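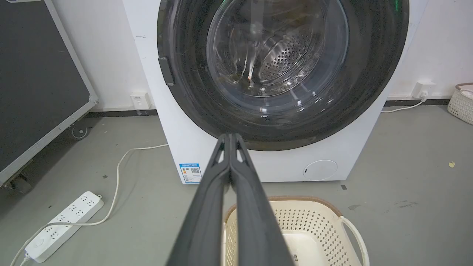 When do the new laundry hours start in Sotstead?
They start on Mon 5 September, when all three Dollano laundromats in the town will open at 6 a.m. and close at 11 p.m., seven days a week.

SOTSTEAD – Dollano, which runs self-service laundromats in Sotstead and Gestard, is extending its opening hours, changing the way customers pay and adding a wash-and-fold counter at its Mathur Street location.

Until now the Sotstead stores have opened at 8 a.m. and closed at 9 p.m., with a 6 p.m. closing on Sundays. Customers who work early or late shifts have asked for longer hours for several years. The last wash must be started by 10 p.m. so that there is time to dry it before the doors are locked.

Hours at the Gestard store are not changing. The building's lease limits evening use, and the company is talking with the landlord about it.

Payment

Coins will still be accepted on every washer and dryer in all four stores. Customers will also be able to pay by bank card at a wall terminal near the entrance. To use it, enter the number on the machine, choose a program and tap or insert the card. There is no minimum purchase and no card fee.

The paper punch cards handed out at the Mathur Street store are being retired. Cards that are already full can be exchanged for a free wash until the end of September. Partly punched cards can be turned in at the counter, and the punches will be credited to a store account.

Prices for self-service washing and drying are staying the same.

Wash and fold

The new counter at Mathur Street will take in laundry from 7 a.m. to 7 p.m., Monday through Saturday. Bags dropped off before 10 a.m. will be ready the same day after 5 p.m. Anything left later will be ready the next working day. The price is $2 per pound, with a minimum charge of $19 per order. Detergent is included, and customers may bring their own if they prefer.

Bags may weigh up to 40 pounds each. Comforters, sleeping bags and pet bedding are priced by the piece and take an extra day. The counter does not accept leather, suede, wool coats or anything labeled dry clean only. Customers are asked to empty all pockets before dropping off a bag.

Finished orders will be held for 31 days. After two written reminders, unclaimed clothing in good condition will be donated locally.

Parking and access

The parking lot behind the Mathur Street store will be restriped during the last week of September. The rear door will stay locked while the work is being done, and customers should use the street entrance, which has a ramp. Two short-term spaces in front of the building will be set aside for people dropping off or picking up bags. The other Sotstead stores are not affected.

About Dollano

Dollano operates three self-service laundromats in Sotstead and one in Gestard. All stores have washers, dryers, folding tables and a change machine. The company is locally owned.

Questions about hours, payment or store accounts can be asked at the Mathur Street counter during its opening hours. A full price list is posted inside each store.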